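Speaker notes: Dishes, Two Arms, One Semester
Talk for the Prerum student robotics evening, June. Slot is 20 minutes plus questions. Clicker is in the side pocket of the bag.

Slide 1. Title

Thank the hosts. Say which school we are from and that this was a project class, one semester, no robotics background required. Mention that the class is called Grovance because that was the name of the shared folder and it stuck.

Say up front that this is a talk about how a class ran a project. If people want the math, the write-up has it and I will leave the link on the last slide.

Slide 2. What we set out to do

The assignment was one sentence long: put the plates in the rack. Two arms, one countertop, a two-tier dish rack, a set of plates in different sizes and colors. The arms learn from recorded demonstrations. A student drives the arms through the task, the motion gets saved, and after enough of those we train on them.

The goal at the start of the semester was 200 good demonstrations. We ended with 1,590 recordings. Pause here, because people usually laugh, then explain that most of them were short. A lot were a single plate picked up and placed. We also kept the failed ones in a separate folder called Misov.

Slide 3. The setup

Keep this slide under two minutes. Points to hit:

The arms are bolted to a rail along the front. Walls on the sides and back are plain on purpose. The countertop came out of a kitchen remodel and has a strong vein pattern, and we argued for a while over whether to cover it up. We left it.

The order of the plates in the rack was never fixed. Students could load it however they wanted as long as every dish stood on edge in a slot.
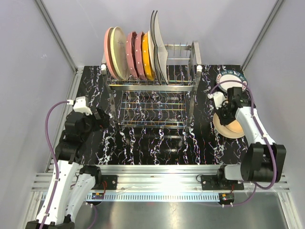

Petrenko asked at the practice run why the plates are all different, and whether it would have been easier to buy a matching set and add variety once that worked. Answer: yes, it would have been easier. We tried one kind of plate for the first two weeks and the results looked great. Then we swapped in a square-ish one with a wavy rim and the policy had no idea what to do with it. After that we mixed everything from the beginning.

If the same question comes up tonight, give that answer and move on. It can eat ten minutes.

Slide 4. How the class was organized

8 students, four pairs. Each pair had the station for one afternoon a week. One person drove, the other reset the plates and wrote the log. They traded places every half hour.

The log was the best decision we made. It was a plain spreadsheet with start time, who drove, which plates, and a comment. The comments were supposed to be short. Read two of them aloud:

"Rim caught on divider, backed off, tried again, fine."

"Pink one again."

Explain that we found a problem with the rack from the log before we found it in the data. Three pairs had written the same complaint about the same end of the rack in the same week.

Slide 5. What was hard

The plates are thin and the gaps are narrow. A grip that is good for picking up is often a bad grip for placing. Students learned to think about the slot before they touched the plate, and that took most of them a couple of weeks.

Stacked dishes were harder. With a small one sitting inside a bigger one, the gripper has to take the top dish and leave the other alone. We got decent at it by the end but I would not call it solved.

The last few plates in any session were also harder than the first few — less open space in the rack, and taller plates in the way if they went in early.
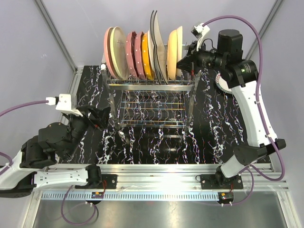 So in week nine we changed the scoring. Before that, a run counted only if every plate ended up standing. After that, each plate got its own point. It made the numbers less dramatic but the class could finally see which changes helped. Show the before and after chart. Note that the two halves of the chart are not the same measure, so nobody should compare across the line.

Slide 6. Results

The final test was 48 runs over two days, with starting positions drawn from a hat. Say how we scored it before saying the score. The full table is in the write-up, with every run listed.

Main points to say out loud:

Single plates from an open part of the counter were the strongest result. Stacked plates were the weakest. Dishes with uneven rims came out better than I expected once they were in the training set from the start.

Do not oversell this. It is a class project with one station and one rack. We never tested a second rack.

Slide 7. What I would change

Start the log on day one. We started in week three and lost all the early notes.

Less time on choosing a model. Two pairs spent most of a month on it and the difference was smaller than the difference between careful and careless demonstrations.

Give every student a turn at resetting before they drive. The ones who reset first drove better.

Slide 8. Questions

Leave the link up. Likely questions: cost, grading, whether we broke any plates. Grading was half log and half final report. Cost is on the backup slide.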